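Lista de verificação - mesa de dobragem de vestuário
Armazém Piteo, linha Illavex
Data: 22 de fevereiro de 2018

1. Superfície de trabalho
Pano estendido e sem pregas grandes: conforme.
Fita e papéis fora da zona de dobragem: a melhorar. Há uma folha branca e um rolo de fita vermelha no lado esquerdo da mesa. Não impedem o trabalho, mas devem passar para a prateleira. 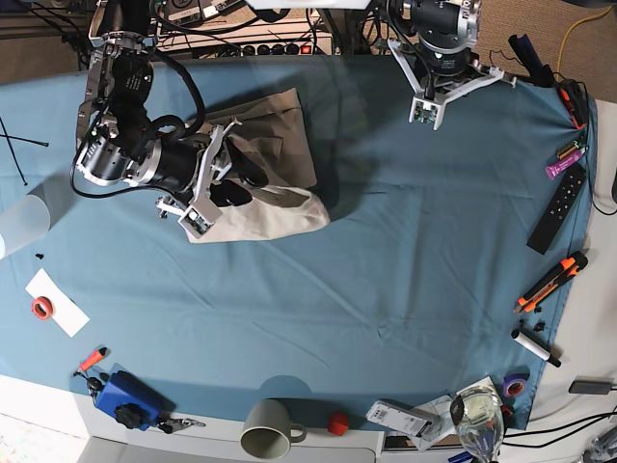 Peças pequenas soltas: não conforme. Um botão ou um parafuso que entre numa t-shirt dobrada só aparece no cliente. Recolher antes de cada lote de 30 peças.

2. Eletricidade e passagem
Régua de tomadas fora do tampo: conforme.
Cabos no chão: não conforme. Atravessam a alcatifa bege atrás da mesa. Prender com calha até março - ponto já registado na ficha 982.
Interruptor da régua acessível: conforme.

3. Dobragem
Peça de frente para cima, gola à esquerda: conforme.
Primeira dobra ao comprido, paralela à bainha lateral: conforme. O tecido de algodão fica com vincos e convém alisá-lo antes da segunda dobra.
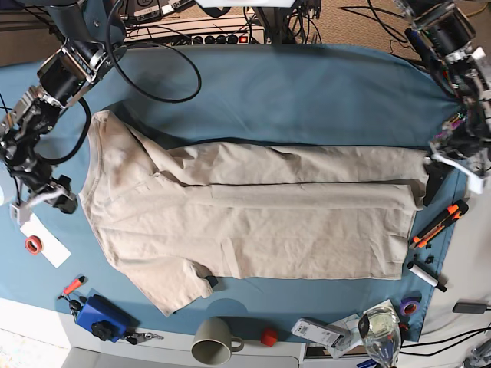
4. Mangas e acabamento
Mangas recolhidas antes de fechar a dobra: a melhorar. A manga do lado de baixo fica de fora e aproxima-se da borda do pano.
Gola sem tecido acumulado: a melhorar. Alisar a gola com a peça ainda aberta.
Altura da pilha: máximo de 17 peças.

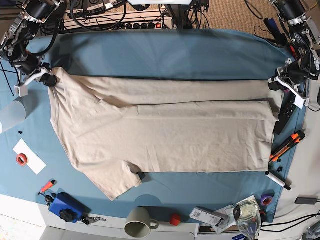 Riria: na linha Lorente recolhemos as duas mangas logo no início e a dobra ao comprido sai mais direita. Proponho a mesma ordem aqui.

Proposta aceite para ensaio em 2 lotes. Pontos não conformes a rever na próxima inspeção.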